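4 Boas práticas em quartos e salas: gavetas, tampos e objetos pequenos

Este capítulo do guia do Gekska trata das tarefas domésticas com gavetas, e é provavelmente aquele a que vai voltar mais vezes.

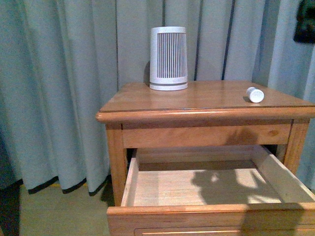 Abrir uma gaveta parece simples até ser preciso ensinar um robô a fazê-lo bem, e é um dos trabalhos mais bonitos de ver quando a preparação foi cuidada! As regras que se seguem foram reunidas por Inès Caron e revistas por Stuart Pickering durante os ensaios do projeto Jusutik. Valem para mesas de cabeceira, cómodas e aparadores.

4.1 Preparar o móvel

1. Confirme que o móvel assenta com firmeza no chão. Em alcatifa, empurre-o ligeiramente com a mão: se balançar, calce-o antes de começar.
2. Abra e feche a gaveta à mão duas vezes, até ao fim do curso. Uma gaveta que prende para si também vai prender para o robô.
3. Verifique o tipo de puxador no menu Preensão. Para ranhuras talhadas na frente da gaveta, escolha Ranhura; para botões e argas, escolha Saliente.
4. Afaste cortinas soltas do percurso do braço. Se a cortina ficar atrás do móvel, basta marcá-la como zona a evitar.
5. Deixe sobre o tampo apenas os objetos que fazem parte da tarefa.

Nota: os objetos pequenos e claros, como tampas e rolhas, rolam com facilidade. Registe-os no inventário antes da sessão e confirme no fim que continuam todos presentes.

4.2 Definir os limites

1. Em Limites > Gaveta, introduza a força máxima de tração. O valor de fábrica é 12 N e chega para a maioria das gavetas de madeira.
2. Regule a velocidade de aproximação para 8 cm/s. Pode parecer lento, mas a diferença na suavidade da preensão é enorme – experimente e compare.
3. Indique o curso máximo. Para uma gaveta sem batente, fique sempre 2 cm aquém do ponto em que ela sai das calhas.
4. Guarde o perfil com o nome do móvel e não com o da divisão, porque os móveis mudam de sítio.

CUIDADO: nunca ponha a mão dentro da gaveta com o braço ativo, mesmo que este esteja parado. Prima Pausa e espere pela luz fixa.

4.3 Executar a tarefa

1. Coloque-se ao lado do móvel, com o botão de paragem ao alcance.
2. Inicie o perfil e acompanhe a primeira abertura do princípio ao fim.
3. Com a gaveta aberta, peça a verificação do interior. As sombras do próprio braço podem cair sobre o fundo e ser lidas como objetos; se isso acontecer, acenda uma segunda luz do lado oposto e repita.
4. Só depois autorize a colocação ou a recolha de objetos.
5. Termine com a gaveta fechada, salvo indicação em contrário na ficha da tarefa.

Nota: se o sistema interromper a tração antes do fim do curso, não aumente logo a força. Repita primeiro o passo 2 da secção 4.1. Nos ensaios, quase sempre era a gaveta que estava empenada!

4.4 Registo

Anote na ficha Grolline o perfil usado, os valores alterados e qualquer paragem. A ficha tem 27 campos, mas para gavetas só são obrigatórios os da primeira página. Os perfis novos devem ser testados por uma segunda pessoa antes de passarem a uso corrente.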